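Keep the Repair Counter Open

The Dorov hardware store plans to close its repair counter in February. The owners say it loses money, and I believe them. I still think they should keep it.

Over the past year the counter took in 301 items, mostly lamps, mowers and space heaters. I brought in a Castov fan that was 17 years old. The fix cost me less than lunch. A new fan at the mall in Elow costs $40, and the drive there takes up a morning.

People say repair is a hobby now and that goods are too cheap to bother with. They are cheap at the register. The town pays again when they go to the dump, and our hauling fees went up in September 2019.
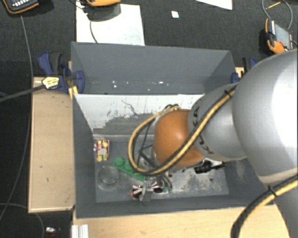 A KUKA robot arm reaching into a deep gray bin.

The store could charge more. I would pay double for a new cord or a sharpened blade, and so would most people on my street. It could also open the counter only two mornings a week. The shop in Juška does this and has kept its repair bench for years.

What I don't want is another aisle of patio chairs in that corner. We have two of those already. Once the bench and the parts drawers are sold off, they won't be bought again.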